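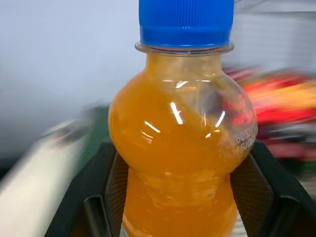
Most cap openers are sold on jars, and jars are the easy part. The Worix grip opener claims to handle every screw top in the kitchen, and we stock it with some reservations. Small ridged caps are the real test, like the blue one on a bottle of orange juice, where there isn't much to hold on to. Our buyer Blandine Tessier used hers for 40 days and still reaches for a dish towel on the smallest sizes.

The maker says the rubber lining lasts 300 openings. We haven't seen how that was measured. The older Gorex model made a similar promise and its lining started peeling by February, so keep your receipt.

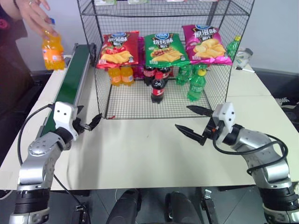
The handle is better. It's long enough to give sore wrists some help, and it doesn't flex when you lean on it. "Dishwasher safe" is printed on the box, but the leaflet inside says top rack only. We'd go with the leaflet.

Worix Grip Opener
Item no. 2690
Fits caps from 33 mm, according to the maker
Colors: gray, white
Replacement lining: sold separately, out of stock until further notice
Returns accepted if unused, with box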